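Decanting (drinks)

Decanting, in household use, is the transfer of a liquid by pouring from one vessel to another, most often between a bottle and a cup. The term is also used in a narrower sense for drawing wine off its sediment. Household decanting needs no tool other than the two vessels, although a funnel may be added when the receiving opening is narrow.

Terms

The vessel being emptied is called the source and the other the receiver. The edge over which the liquid leaves is the lip. On a cup the lip is the whole rim. On a bottle it is the mouth, which may be formed in the body material or in a separate metal neck. The verb "to decant" appears in this general sense in a household manual printed at Lerelus in 1764, where it is applied to milk and small beer.

Bottle to cup

Pouring from a bottle into a cup is the easier direction, the receiver being wider than the stream. The bottle is lowered until its mouth is above the cup and then tilted further until flow begins. With a full bottle only a slight tilt is needed, and the angle increases as the level falls. If the liquid covers the mouth completely, air must enter through the same opening, and the flow becomes uneven. This effect, called glugging, is strongest in bottles with a narrow neck.
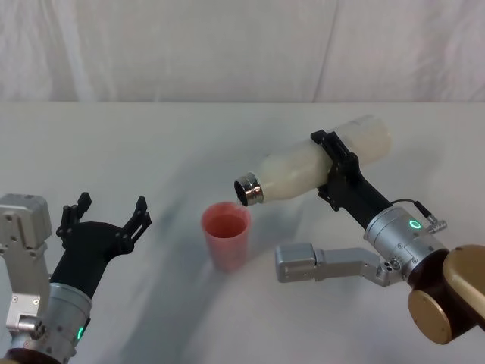

White bottle with metal neck ring, tilted toward a pink plastic cup.

Tumblers that taper toward the base fill quickly at first and more slowly near the rim. A translucent wall allows the level to be judged from the side. The Matbridge system of kitchen measures recommends stopping 2 centimeters below the rim.

Cup to bottle

Returning a drink to a bottle requires more care. A round rim has no spout, and at low flow the liquid tends to cling to the outer wall and run down it. A quicker tilt produces a stream that leaves the lip cleanly and falls in an arc. The arc moves outward as flow increases and inward as it weakens, so the cup must be shifted slightly during the pour. Threaded steel necks hold drops between the ridges, and these are normally wiped before the cap is replaced.
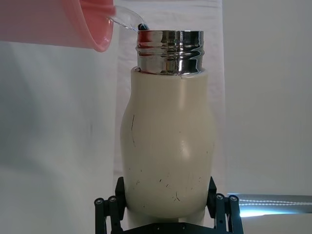
A reader from Mets writes that the thread should be wiped twice, the second time with a dry cloth, and that a sticky cap on an insulated bottle nearly always comes from juice left in the grooves. The Lilelness housekeeping guide gives the same advice for sweetened drinks but considers one wipe enough for water.

See also: Funnel; Pitcher; Siphon; Vacuum flask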